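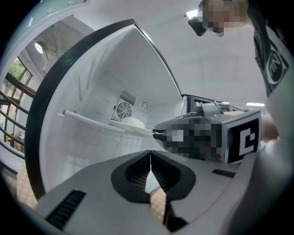
Slide 1. Fridge door open. Fan grille on the back wall, gasket round the door, ribbed bin down low.

Leave this up while people sit down. Don't start till the coffee line dies off. Phone on silent!!

OPENING
Ask for hands — who has cleaned a fridge in the last month. Then who took the bins out. Then who did the gasket. Wait for the laugh, move on, don't milk it.

Why I'm doing this talk: I look after the shared kitchens at Holroyd, four floors, six fridges, 188 people with a key fob. Was doing it badly for two years. Wiping what I could see. Then the third floor one started freezing the lettuce and I finally read up on how the thing works.

Say up front — not a repair talk. Cleaning and packing only. Anything behind a screwed-on panel is for whoever services your fridge.

PART 1: THE AIR (5 min, no more)
Point at the square panel at the back. Fan behind the grille. Cold air has to get out and move around. Once people get that, half the complaints make sense.

Our mistake on three — milk jugs shoved right up against the back wall. Six of them. Back stuff froze, door stuff went warm. We'd been turning the dial down every week, which made the freezing worse. Moved the jugs forward, put the dial back in the middle, left it alone for a weekend. Fixed.

Rule we use now: a hand's width clear in front of any grille. Flat hand, fingers up. Everyone has a hand with them, no tape measure.

(If asked re: models with vents on the ceiling or down the side — same rule, find the grille first.)

Don't spray into the grille. Damp cloth, wrung out hard, outside face only. Dry brush for fuzz. Unplug first.

PART 2: THE GASKET
Black rubber on this one, so grime hides. White ones show it sooner. Run a finger in the fold along the bottom edge — crumbs, sticky stuff, sometimes hair. Sorry to anybody eating.

How we do it:
warm water, drop of dish soap
old toothbrush, soft
open the fold with your thumb, work along, don't yank
wipe with plain water
dry it propperly, towel pushed into the fold

Paper test. Shut the door on a strip of paper, pull. Should drag. Do it at top, bottom, both sides. If it slides right out, clean again and retest before you go ordering a new gasket. We bought a gasket from Sernham for 70 dollars and the old one was just dirty. Tell this one, it gets a groan. Gasket is still in its bag on top of the supply closet.

No bleach. No vegetable oil either, I know somebody's grandmother swears by it, it goes tacky.

PART 3: SHELVES AND BINS
Everything that lifts out, lifts out. Don't wash in place. You just push the water to the back.

Glass shelves: let them come up to room temp before hot water. Plastic ones less fussy but still, lukewarm.

Molded ridges on bin fronts — the grooves hold onto stuff. Cloth skates right over the top. Brush, up and down with the ridge not across. Rinse, stand on end to drain. Same for the rails along the side walls, there's always a line of gunk where the shelf sits on the rail. Wooden chopstick with a cloth round it does the job.

Smooth white liner is the easy bit. Baking soda in water, two tablespoons to a quart. Top to bottom. Don't use the green scrubby side, it scratches and after that it stains.

Lay a towel on the floor first. I forget every time.

PART 4: PUTTING IT BACK
Slow down here, this is what they came for.

Before anything goes back in — date check on the counter, lids on, bottoms of jars wiped. A clean shelf and a sticky jam jar, you've wasted your morning.

Raw meat lowest, on a tray. Leftovers eye level or they get forgotten. Condiments in the door. Milk NOT in the door. Greens in the bin, with a paper towel, change it when it's soggy.

Shared fridges: one shelf per team works better than labels. We did labels. We bought 2,000 of the Varunik ones, the freezer-safe kind, and I think we used most of a roll before people quit bothering. Shelf per team, plus one shelf called FREE, emptied Thursday at 4. No warnings, no emails. People adjusted in two weeks.

NUMBERS SLIDE (skip if short on time)
Weighed what we tossed last year, all six fridges: 891 pounds. Containers not included. This year not finished yet so don't promise a figure, someone will ask. Say it's lower and stop talking.

HANDOUT
One page, checklist on front, paper test on back. Piles by the door. Guvov hall printer eats card stock so it's on plain paper, fine.

Q&A — likely ones
How often? Bins monthly, gasket every other month, full empty-out twice a year. We do June and December.
Smell won't go? Check the drain hole and the drip tray, then under teh bins.
Frost on the back wall? See part 1, then call service.
Ice maker? Don't know, haven't got one.

Finish by ten to, next speaker needs the laptop. Bring the spare toothbrush up to show, it's in my coat.

We use cookies to improve your experience on this site. Accept all | Manage preferences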